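**Kestell two-finger hand tool, pair, with Sitbridge laundry routine**
Reviewed by Fuseini Abubakari

Kestell sells this as a matched pair of grippers that work in two ways. Bolted to an arm, they run whatever routine has been loaded. Held in the hands, they let a person do the same chore with the same fingers, and the Sitbridge software learns from the result. I had the pair for most of May and spent nearly all of it on laundry, the chore every maker of household robots promises first and delivers last.

My question was narrow. Can two parallel fingers per side take a garment out of a basket, open it out on a table, and put it somewhere sensible? If a person can't do it through the grippers at a reasonable pace, an arm has little chance.

**Build.** Good. The mounting plate is flat and stiff, and the fasteners were still tight at the end of the month. The finger linkage has very little side play when closed. Weight sits forward of the grip, and after an hour my wrists knew it. The cable leaves the body on the outer side and hangs past the wrist, where it catches on a basket rim if you reach in low. A right-angle connector would fix this.

**Grip on fabric.** Better than I expected on anything with body: sweatshirt cloth, denim, towels. A single pinch lifts a heavy garment without slipping. Thin knits are less reliable, and the fingers tend to take two layers when you want one. That matters a great deal in unfolding, where the whole job is finding one edge and then a second edge far enough away.
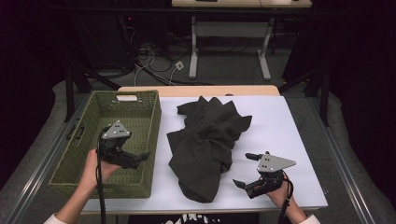
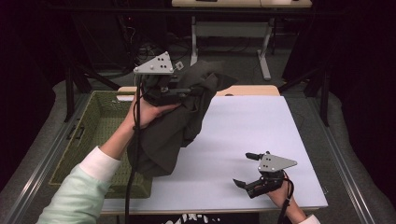

Vol. 4, p. 62

**Speed by hand.** I ran 176 garments through by hand, one at a time, basket to table to folded. The first few were miserable. Once I stopped trying to smooth the cloth with the fingertips and let gravity open it instead, the work settled into a rhythm. Lift high with one hand, let the hem drop, catch a corner with the other. It remains much slower than bare hands. You feel nothing of the weave, so you steer by eye, and dark cloth hides its own edges.

**Speed on the arms.** With the Sitbridge routine running on a pair of Werkcombe arms, I gave it the same garments. It finished 112 of the 176 to a standard I would put in a drawer. The failures were of a few kinds:

- Picked up two layers and folded the garment half open.
- Lost track of a sleeve that had turned inside out.
- Stopped with the cloth in a heap and asked for help.

The last is the one I mind least. A machine that stops is a machine you can leave in a room. The first is more annoying, as the routine reports the item as done and moves on to the next one.

Picking from a basket is close to solved in this setup. Laying out is perhaps half solved. Folding, given a flat garment, is fine. The trouble is all in the middle step — going from a crumpled lump to something with a known front and back — and better fingers alone won't cure it.

**Against the Quintero.** The Quintero hand has softer pads and holds thin fabric better. It is also heavier, and its jaws open less, so a thick waistband takes two tries. For bath towels I would pick the Kestell. For T-shirts, the Quintero by a small margin. On a shop floor, sorting work gloves and rags, the Kestell is the easy choice, and I would expect it to earn its keep there well before it does so in a home.

**Setup.** Allow an afternoon. The table height matters more than the manual admits: too low and the cloth piles up before it opens. A plain, pale work surface helps both the person and the software with dark garments. Put the basket on the left if your stronger hand is the right, and keep the rim level with the tabletop or a little below it.

**Verdict.** Recommended for labs and small shops with repetitive cloth handling and a person nearby. Not recommended for a household that wants its laundry done. The fingers are ready and the routine needs another year or two. I would like to see the double-layer problem dealt with before anything else, and a lighter body after that. The replacement pads are overpriced.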